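Course handout — Food at Home, Unit 4: Packing lunches for young children
Posted in May by the Stamau Community Kitchen teaching team
Last updated: 4:15 p.m.

These notes go with the second half of the unit. Bring them to the practical, along with an apron and a container with a lid.

A lunch for a child of four or five is a small meal. Start with one grain food, one protein food, a vegetable and a piece of fruit. Wraps cut into short rolls are easier to hold than a full sandwich. Cut grapes and cherry tomatoes lengthwise into quarters. Grate raw carrot or cook it until soft.

Fillings we will make in class: mashed chickpea with yogourt, egg with chives, and cream cheese with grated cucumber. Squeeze the cucumber in a clean tea towel first or the wrap goes soggy by noon. The Etska recipe sheet gives 395 g of drained chickpeas, enough for 17 small rolls.

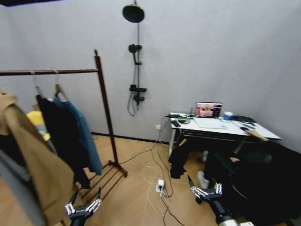

Garments on a wooden clothing rack.

Keep cold foods cold. Chill the filling before it goes into the wrap, and pack the box with a frozen gel pack on top. Anything left in the box at the end of the day goes in the compost — it does not go back in the fridge.

Children eat more of what they helped to make. A four-year-old can spread, tear lettuce and press out shapes with a cutter. Leave grating and slicing to an adult.

For next class: plan five lunches using no filling twice, and price them at your usual store. The Drorko worksheet has a column for cost. Hand it in at the Eder Street room.

Filed under: Family Meals, Course Notes, Lunchbox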